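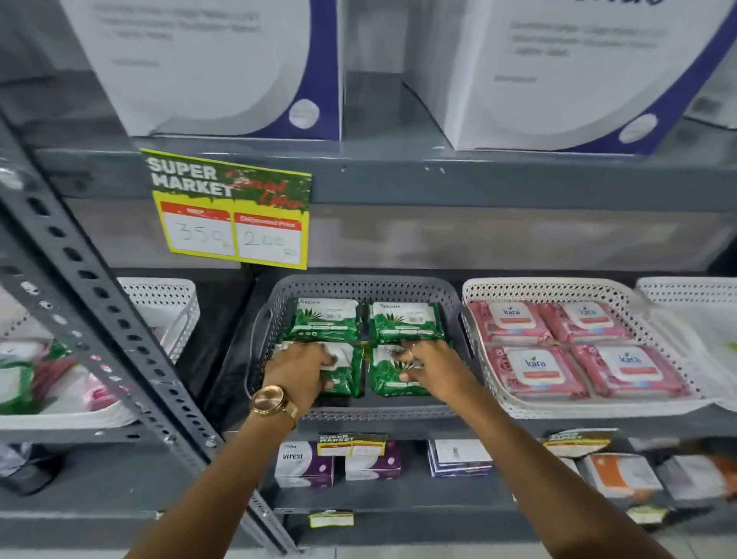 Arrumação de toalhetes húmidos Origami numa prateleira de metal.

O que é o recolher obrigatório?

Explicação para leitores mais novos

O recolher obrigatório é uma ordem que manda as pessoas ficarem em casa durante certas horas. É dada pelas autoridades quando há perigo nas ruas, por exemplo depois de confrontos graves entre grupos de moradores. Em Grullville, no mês de agosto, a ordem vigorou entre as 20 horas e as 6 da manhã e abrangeu quase 400 famílias do bairro de Padden.

Quem pode sair?

Os médicos, os bombeiros e outras pessoas com trabalhos urgentes podem circular, desde que levem consigo uma autorização. Quem adoece também pode ir ao hospital. A polícia percorre as ruas e pergunta a quem passa para onde vai.

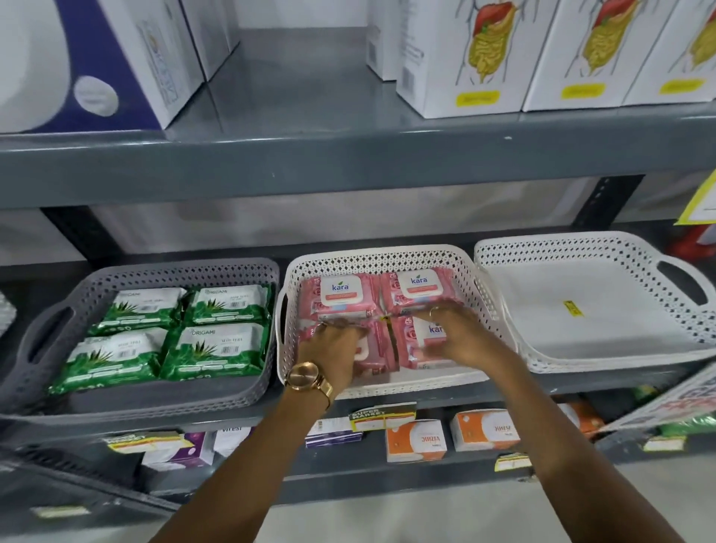 Embalagens de toalhetes Kara num cesto branco.

É um castigo?

Não. A ordem aplica-se a todos os moradores da zona – mesmo aos que nada fizeram de errado. «As crianças perguntam-nos muitas vezes se a culpa é delas, e a resposta é sempre não», explica Genowefa Wilczyńska, mediadora do Gabinete Górecki.

Quanto tempo dura?

A ordem deve indicar quando começa e quando acaba. Se o perigo passar mais cedo, pode ser levantada antes do prazo. Em Padden durou 23 dias, e as aulas da tarde passaram a terminar 40 minutos mais cedo.

Palavras a conhecer

Autoridades: pessoas e serviços que têm o dever de fazer cumprir a lei.
Mediador: pessoa que ajuda dois grupos zangados a conversar.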